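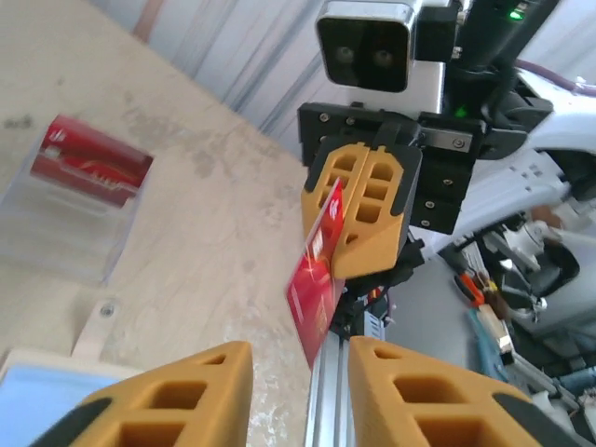 블로그 > 장비 리뷰 > 로봇팔
8월 | 글쓴이: 납땜하는 곰

Pevent의 양팔 작업 키트를 빌려 쓴 지 한 달이 다 되어 간다. 카탈로그 첫 장에 "섬세한 손길"이라고 적혀 있길래 제일 얄미운 일을 시켰다. 카드 정리다. 노란 손가락은 네모 구멍이 숭숭 뚫려 있어서 처음엔 와플 기계 부속인 줄 알았는데, 빨간 카드 한 장을 세워서 집는 걸 보고 사과했다(속으로만). 투명 아크릴 꽂이에 선 카드를 집는 건 사람 손톱으로도 은근히 짜증 나는 일이다.

설치는 설명서에 30분이라고 되어 있다. 나는 점심을 걸렀다. 양팔을 마주 보게 세우는 것까진 쉬운데, 보라색 케이블을 팔이 움직여도 안 걸리게 넉넉히 돌려 두는 게 일이다. 설명서의 케이블 항목은 딱 2줄이고, 그중 한 줄은 "주의하십시오"다.

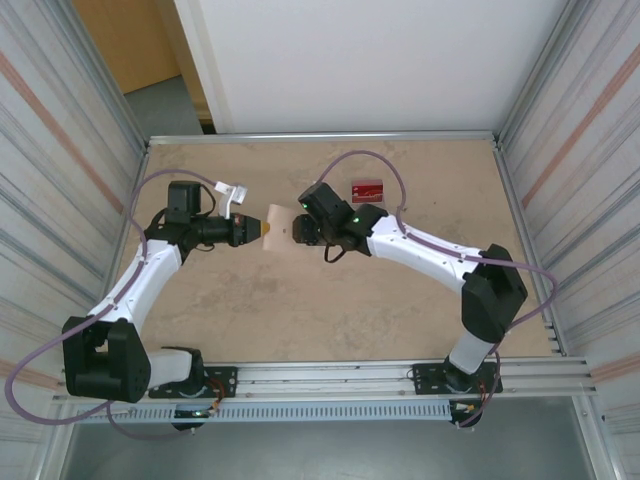 비닐 속지라는 적

문제는 카드가 아니라 카드를 넣을 곳이었다. 반투명한 하늘색 속지는 얇고, 부채처럼 펼쳐지고, 바깥 장은 제멋대로 말린다. 한 팔이 붙들고 다른 팔이 벌리라는 게 Girberg 그리퍼의 권장 방식인데, 쥐는 힘 기본값이 악수 좋아하는 부장님 수준이다. 나는 절반으로 낮췄다. 그래도 손가락이 물렁한 커버를 찌그러뜨리지 않는 점은 칭찬한다.

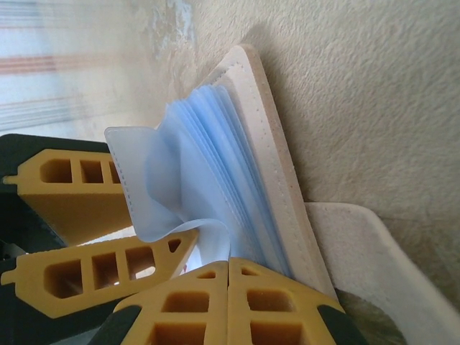 값과 구독료

키트 대여료는 한 달 478달러. Kornedum 소프트웨어는 동작 기록 2,000건까지 무료고, 그다음부터는 구독하라는 창이 뜬다. 아주 자주 뜬다. 카드가 속지에 꽂혀 있고 노란 손가락 네 개가 비닐 쪽으로 모여드는 순간에도 뜬다. 사고 싶으냐고 물으면, 한 달 더 빌리고 싶다고 답하겠다.
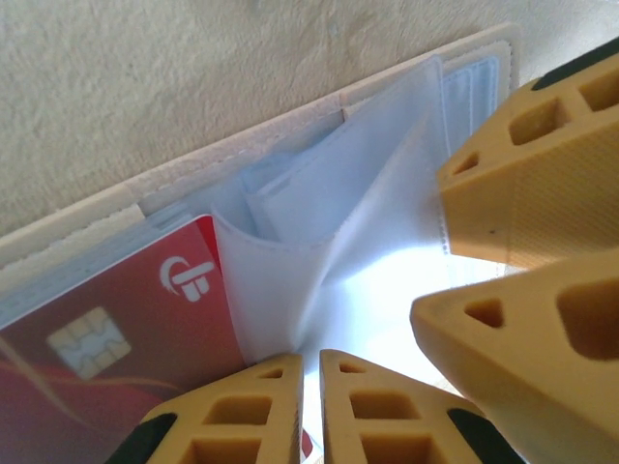
지난 글에 달린 댓글은 생각이 달랐다. 그 돈이면 Grewal 단품 팔을 중고로 두 대 구해서 직접 묶는 게 낫고, 속지 같은 얇은 비닐은 손가락 끝 패드만 바꿔도 훨씬 얌전해진다고 한다. 패드는 주문했다. 팔 두 대는 식구들과 상의가 필요하다.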